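Open Day at the Gremthorpe Workshop

Photo gallery -- posted 31/10/2021

Our open day brought 103 visitors through the building, well over the number that signed up in advance. The doors opened at ten and the last group left a little after four. Most people came to see the two-arm cells running, and the queue at the Killo bench went down the hall for much of the morning.

The Killo bench is our small-parts cell. It was set up for phones and phone cases on the day, a job that sounds easy and gives the grippers a fair amount of trouble. Cases are thin and smooth, and they tend to end up on top of each other. Visitors could stand at the open side of the cell and ask the operators questions between runs. The talks were kept to 13 minutes so that each group had time to look around afterward.

Click any picture for the larger version.
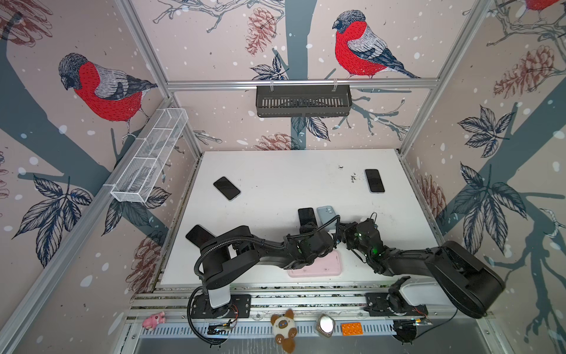
The Killo bench with both arms over the table. The left gripper has hold of a dark phone.

The wallpaper with the bullfinches and pine cones got more comments than the arms did from the younger visitors. Several of them also picked out the toy pig and the plush cat hanging on the front edge.

A common question was how the arms avoid hitting each other when they work this close together. The short answer given on the day was that both are planned as one machine, so each arm's path takes the other into account. The longer answer is in the handout, which can be picked up at the front desk.

The second most common question was about grip. Visitors passed around a spare pair of fingers during the talk and tried pinching a case with them by hand. It is harder than it looks.

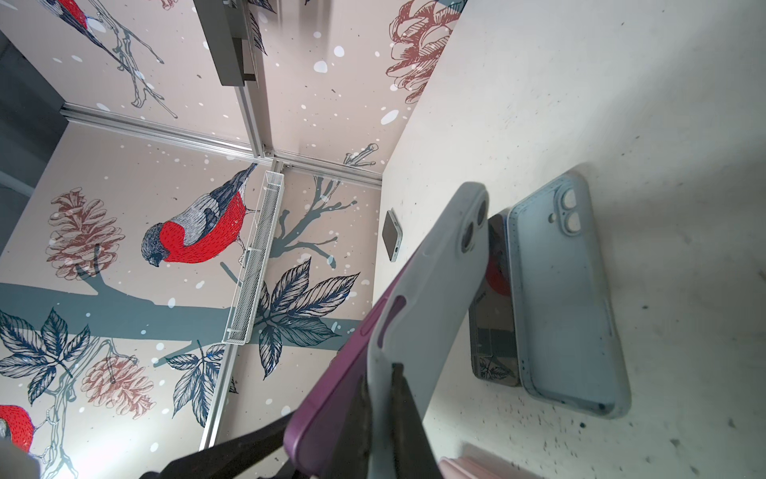 Close view at the gripper: a light gray case between the fingers, with a purple one right behind it. The pale blue case is lying on the table to the right.

The Quintero room next door had the sorting talk and the coffee. Seating there was limited to 70, and both afternoon sessions were full. Slides from the Idelora project talk will be added to this page when we have them.

The next open day is planned for December. Sign-up will be through the front desk again -- groups of school age need 2 adults with them.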